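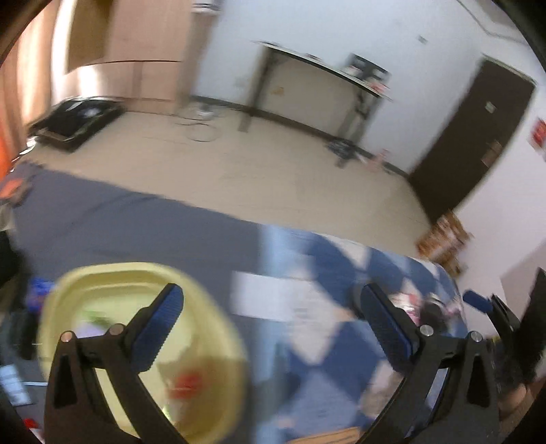 Adthorpe Finger Pads and Jaw Set for Hand-Held Grippers

Home / Gripping / Hand-held tools / Jaws and pads

Replacement finger pads, jaw arms and pivot hardware for two-jaw hand-held grippers used to record household tasks. Sold as a full jaw set or as separate parts. The set is made to be swapped in the field with a hex key, without returning the tool to the bench.

Code: AD-184
Supplied as: matched pair of jaws, pads fitted
Surface: ridged rubber
In stock, ships from Postgate

What you get

One left jaw arm and one right jaw arm
2 finger pads, fitted
Pivot screws for both jaws, plus 2 spares
Hex key
Wear gauge card
Jaw inspection sheet, 44 lines, printed both sides

Why pads are sold in pairs

Pads wear at different rates depending on which way the operator tends to lean the tool. A worn pad facing a new one pulls the object to one side as the jaws close, and the closing width on the readout no longer matches the width of the object. For this reason we don't sell single pads. If one is torn, change both and write the change on the inspection sheet.

Old pads should be cut through before they go in the trash. We have had worn pads come back into use from a parts drawer, and they look fine until you put the gauge on them.

Working practice

The guidance below is the Adthorpe house practice for recording in furnished rooms. It is included with every jaw set and may be copied into your own site rules. It does not replace the rules of the building you are working in or any law that applies to you.

Before the session

Read the notices posted in the room and on the door. Building rules come first.
Get written permission from the person who lives there. Permission covers the rooms named on the form and no others.
Ask the resident to put away mail, ID cards, medicine labels and anything else with a name or number on it. Do not move these items yourself.
Look at the floor between you and the work. Cables, trays and boxes on the floor stay where the resident wants them, but you need to know where they are before you start walking with your eyes on the jaws.
Keep doors clear enough to open fully. A closed door is fine. A blocked one is not.

During the session

Keep your free hand out of the space between the jaws, including when the tool is at rest.
Close at an even speed. Snapping the jaws shut shortens the life of the pads and gives a recording that can't be used for slow tasks.
On beds and other soft surfaces, come in from the side where you can. Pressing down from above pushes the object into the bedding, and the jaws pick up cloth along with it.
With thin-walled plastic containers, grip the rim and lift only as far as the task calls for. Take out anything heavy first.
Do not grip blades, lit items, glass with a crack in it, or anything belonging to a person who has not signed the form.
Stop if someone who is not on the form enters the room. Mark the recording and start a new one after they leave.

After the session

Put things back where they were unless the task was to move them.
Check pads and pivots before the tool goes in its case.
Review the recording for names, numbers, faces and screens. Anything found is masked or the recording is deleted. The reviewer should be a different person from the operator.
Keep the permission form with the recording for as long as the recording is kept. If permission is withdrawn, both go.

Pad inspection

Lay the notch of the gauge card across the ridges. If the card sits flat with no light under it, the ridges are worn out and the pair must be changed. Check in 3 places: tip, middle and heel. The tip goes first on most tools.

Also change the pair if you find any of these:

A ridge torn or lifting from the backing
A shine across the face that doesn't wash off
Grit pressed into the rubber
One pad sitting at a visibly different angle from the other when the jaws are fully closed

Wash pads with warm water and dish soap. Let them air dry. Alcohol wipes are fine on the jaw arms but harden the rubber over time.

Pivot screws

Tighten until the jaw moves freely with no side play, then stop. Overtightened pivots make the jaws stick near the closed position, and operators make up for it by squeezing harder. Use the screws supplied. Hardware store screws of the same thread often have a longer plain section and will bottom out before they clamp.

After any pivot work, run the open and close check on the inspection sheet and reset the zero width. Recordings made between the pivot work and the reset should be marked as uncalibrated.

Fit

The AD-184 fits Adthorpe hand tools and the Meesuk two-jaw handle. It also fits the Mirovport handle with the adapter plate, which is sold separately. It does not fit powered wrist grippers. The pivots are not rated for a motor drive and the pads are a different backing thickness, so please don't try to make them fit.

If you bought your handle before the October revision, check the shape of the pivot boss against the drawing on the inspection sheet. Round bosses take this set. Flat-sided bosses need the older jaw arms, which we still stock.

Returns

Unopened sets can be returned to Postgate for a refund. Opened sets can be exchanged only if a part is faulty. Send the inspection sheet with the return, filled in as far as you got. Pads that have been washed in solvent are not covered.

Related items

Adapter plate for Mirovport handle
Wear gauge cards, pack
Permission form pad, carbonless
Hard case with jaw insert
Older jaw arms for flat-sided boss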